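Student Manipulation Project: Progress Report to the Alvarado Fund
Period covered: January to the end of spring term
Prepared by Seraina Tanner, project supervisor 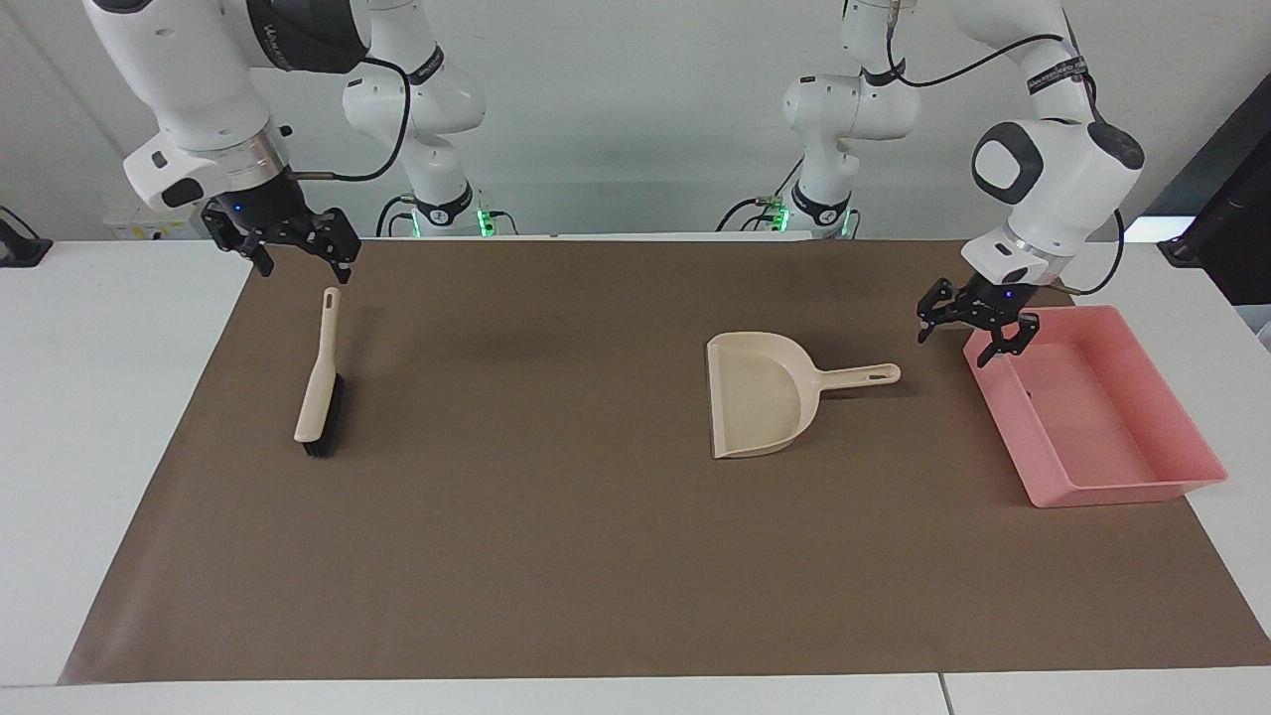

When the Fund agreed to support this project I said I would report what the students could show, and leave out what they hoped to show. The short version is that the sweeping task is further along than I expected and much less reliable than the students' own summary suggests. I have read their summary and asked them to rewrite it.

The task has not changed since the proposal. One arm picks up the hand brush, the other holds the dustpan flat on the mat, the debris is swept in, and the pan is emptied into the tray. A person does this without thinking. For two arms it means two grasps on thin plastic handles and a fair amount of contact with the table, and contact is where most of our trouble has been.

What was done

The students recorded 600 demonstrations, which meets the target in the proposal. I am less pleased with this than they are. A large share were recorded by the same two people in the same week, with the brush laid down in nearly the same spot each time. Kacper Ostrowski, who leads the student group, went back through the set and marked 69 recordings as unusable, mostly for dropped brushes. I think he was lenient.

In the last round of testing the arms completed the full task in 6 of 28 attempts. The group's draft gave a much higher figure by counting any attempt in which the brush was picked up. Picking up the brush is not sweeping, and I have asked that only full completions be reported from now on.

What went wrong

The dustpan tips. When the brush pushes against the lip, the grip on the handle lets the pan rotate, and whatever has been swept up goes back underneath it. The students tried a firmer grip and then a lower approach. The second helped a little. They would now like to buy softer finger pads from Vastov. I have not approved this, because I have seen no evidence that the pads are the problem.

We also lost time to the move to the Wunmont software. It was presented to us as a two-day job and took most of a month. Some older recordings still play back with the arms slightly out of step, and I do not know yet if they can be rescued.

Spending

We are under budget, mainly through doing less than planned. The travel money for the Konstead student competition is untouched. I would prefer not to enter until the arms finish the task more often than they fail it. The students disagree, and Kacper has asked me to record that here.

Next period

New demonstrations with the brush and pan placed differently each time, recorded by more of the group. A repeat of the same test, with the attempts judged by someone who did not train the system. A decision on the finger pads after that test. I will send the results to the Fund whether or not they are an improvement, along with the students' revised summary.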